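### Setting up your Wemelcombe desk lamp timer

I've had mine two winters now, so I'll go slow on the bits that tripped me up!

1. Plug the timer into the wall first, then the lamp into the timer. Leave the lamp's own switch ON (I forgot, and sulked at it for an evening).
2. Hold **Set** until the clock blinks, then tap up to the right hour. It's a 24-hour clock, so 7 p.m. is 19.
3. Pick your "on" and "off" times. I like mine to fade out over the last 30 minutes – so cozy.

> **Note:** After a power cut the clock goes back to zero but your times are kept. Just redo step 2.

> **Caution:** LED bulbs only, please, and nothing draped over the shade.

4. Slide the lamp to the back of your desk, so there's room to stretch both arms out in front of you. 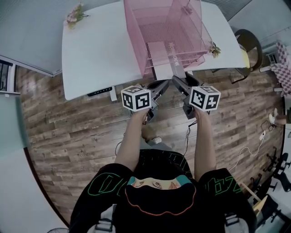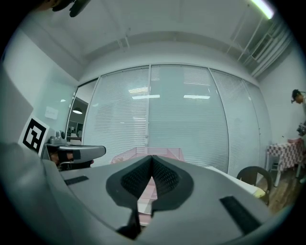 5. Press **Test**. The lamp should come on for 2 seconds and go off again. If it doesn't, push the plug in harder and try once more.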